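Backup das notas de campo: o que mudou desde setembro

6 de fevereiro de 2021

O script antigo copiava a pasta inteira todas as noites. Com 200 MB isso não incomodava, mas as digitalizações dos cadernos de Uvthorpe passaram a ocupar muito mais e a cópia começou a terminar já de manhã. Migrei tudo para cópias incrementais com ligações físicas (hard links), e cada instantâneo grava só os ficheiros alterados.

Retenção

Guardo 7 instantâneos diários e 19 semanais. Os mensais ficam no disco externo, que monto à mão. O limite foi escolhido pelo espaço livre, sem grande ciência. A partição Elbridge tem cerca de 1000 GB e partilha o espaço com as fotografias.

Verificação

Uma cópia que nunca foi restaurada não conta. Uma vez por mês restauro uma pasta ao acaso para um diretório temporário e comparo as somas SHA-256. Em dezembro apareceram duas diferenças, ambas em nomes com acentos gravados em normalizações Unicode distintas. O Vikas Chaudhary sugeriu converter tudo para NFC antes da cópia e o problema não voltou.

Falta tratar das permissões. O volume Flurine está em exFAT e perde os donos dos ficheiros. Por agora exporto uma lista com getfacl e guardo-a junto do instantâneo.
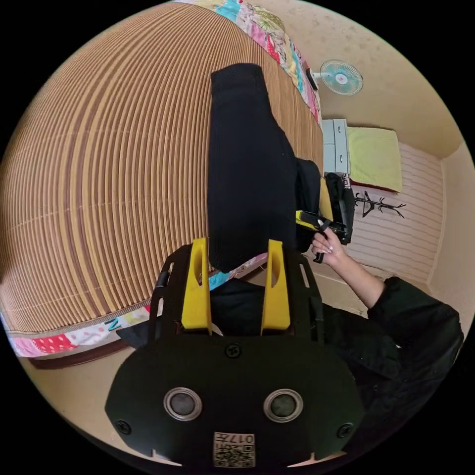 Pendências

Passar o agendamento de cron para um timer do systemd, com aviso por correio em caso de falha. Rever a lista de exclusões, que ainda menciona diretórios apagados. Cifrar o disco externo antes de o levar para a casa da Bhatt.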